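Triker Simulation Club: Frequently Asked Questions

Last updated in May. Questions that come up at sign-up are first, followed by questions about the simulator work and the spring challenge.

What does the club do?
Members program a robot arm in simulation. The arm works in a set of virtual rooms, and the tasks are ordinary ones such as picking up an object, moving it and putting it down in a marked spot. We write the control code, run it, look at the results and fix what went wrong.

Who can join?
Any student at Cirnbridge or Stockdale. You don't need to be in an engineering class. Students from both schools work in mixed teams.

Do I need to know how to code?
It helps, but it isn't required. The first 2 meetings cover basic Python and how to start the simulator. If you already know this, you can skip them and start on the first task.

When and where do you meet?
Room 17 at Cirnbridge, from 3:30 p.m. until 5:00 p.m. Stockdale students can take the late bus home. The bus leaves from the side lot, not the main entrance.

Does it cost anything?
No. The software is free to members and the lab computers already have it installed.

Can I use my own laptop?
Yes, if it has a separate graphics card and 8 GB of memory or more. Slower machines will run the simulator, but the picture updates too slowly for testing. Ask for the setup sheet before you install anything, as the version on the lab computers is older than the one on the download page.

What does the robot see?
Your program gets a picture from a camera mounted just above and behind the gripper, plus the joint angles of the arm. It does not get a map of the room or a list of objects. Both fingers are always in the view, so your code has to ignore them when it looks for the target.
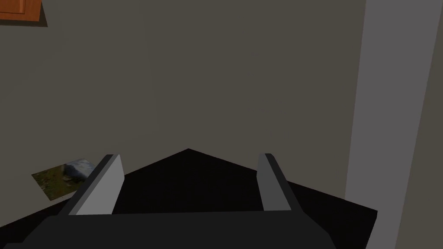 I spent my first month treating the left finger as an obstacle, and the arm would not move at all, writes Yetunde Amadi. Mask out the fingers before you do anything else. Save the mask to a file, too, because you will need a second one for when the gripper is closed.

The mask file from last year's team is in the shared folder. It was made for the old camera angle and needs to be redrawn.

Why do the rooms look so plain?
Plain surfaces render faster, and we run each program many times. Last year's winning team logged 191 runs before its final entry. Dim lighting is left in on purpose, and programs that depend on bright, even light tend to fail in the corners.

What is the spring challenge?
Teams submit one program, and it is run in rooms they have not seen before. Points are given for reaching the target, for gripping it and for placing it. Points are taken off for hitting a wall or furniture. The challenge is held at Wodivdale and parents may attend.

How big are the teams?
Two to four students. You can work alone during the fall, but you must be on a team to enter the challenge.

What happens if my program crashes during a run?
The run scores zero and the next one starts. You can't edit your code between runs.

May we use code from the internet?
Yes, if you list where it came from in your notes file and can explain it to a judge. Entries with no notes file are not scored.

How do I sign up?
Fill out the paper form outside Room 17 and have a parent or guardian sign it. Stockdale students can leave theirs at the front office. Your simulator login will be sent to your school email.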